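Projects > Robot Learning > Threads

September 3, 2020
Posted by Wasilewska

Print this page | E-mail this page

OK, people keep asking what I do all day now that I'm on the Hamness project, so here goes a thread. Short version: I sew up fake skin with a robot, over and over, so that a computer can learn from how I do it.

Long version. We want a model that can place and tie a simple stitch by itself on a practice pad. To get there it needs examples, and the examples have to come from a person driving the arms by hand. That person is me (and two others, but I have the steadiest hands and will not be taking questions on that).

One example = one stitch, start to finish. Pick up the needle, go in one side of the cut, come out the other, pull through, tie, let go. We call each one a run. Everything gets saved - the video, the joint angles, how far the jaws are open, what my hands are doing on the controls.

As of this afternoon we have 203 runs. I thought that would feel like a lot more when we got there!

Of those, 135 are what we call clean. That means no dropped needle, no second try at the grab, knot ends up where it should. The rest are messy in one way or another and we had a big argument in July about whether to throw them out.

I was on the keep-them side. If the model only ever sees me doing it right, it has no clue what to do when the needle slips, and the needle WILL slip. So now the messy ones stay, with a tag that says where things went wrong and where I got it back.

Tagging is the boring part, by the way. You sit with the Eltcombe software and scrub through every run, marking "reach," "grab," "drive," "pull," "tie." I did 44 of them in one sitting last week and saw thread when I closed my eyes that night.

Also we can't agree on where "pull" ends and "tie" starts. I say tie starts when you make the first loop. Somebody else on the team says it's when the jaws turn toward the loose end. We went back and redid a whole batch over this and I'm still a little sore about it.

Somebody asked about the hardest bit. Grabbing a thread that's lying flat! The needle is easy to see, it's dark and it's curved and it shows up great on a pale pad. The thread is this skinny blue thing that pretty much melts into the background under our light.

We've tried turning the lamp down. Then the middle of the pad looks lovely and the corners go to mush. Turn it up and the middle blows out to white right next to the cut, exactly where you want to see what the jaws are up to. I keep fiddling with it and the others keep putting it back where it was. 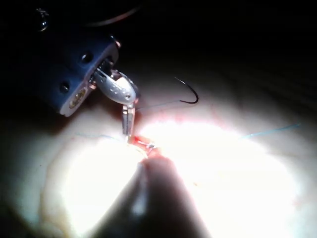

The knots are where I slow way down. My average run is 62 seconds and I'd guess half of that is tying. You get the jaws in close, right down at the cut, and then you have to be really gentle, and gentle is hard when you can't feel anything through the controls. You go by eye the whole way.

Which brings me to a thing I had to unlearn. I used to pause a lot in the middle of a run to think. Fine for a person, bad for the data - the first model we trained on my runs would just stop over the cut and hang there. It had learned my thinking face!! So now I plan the whole stitch before I hit record and then keep moving.

Next up we're swapping in new pads from Amotora that are supposed to be a bit stretchier. I want a mix of old and new so the model doesn't get too used to one kind of surface. Different lamp settings too, if I win that fight.

Will post again once the next model has had a go at it. Back to stitching, I've got a stack of pads to get through before dinner.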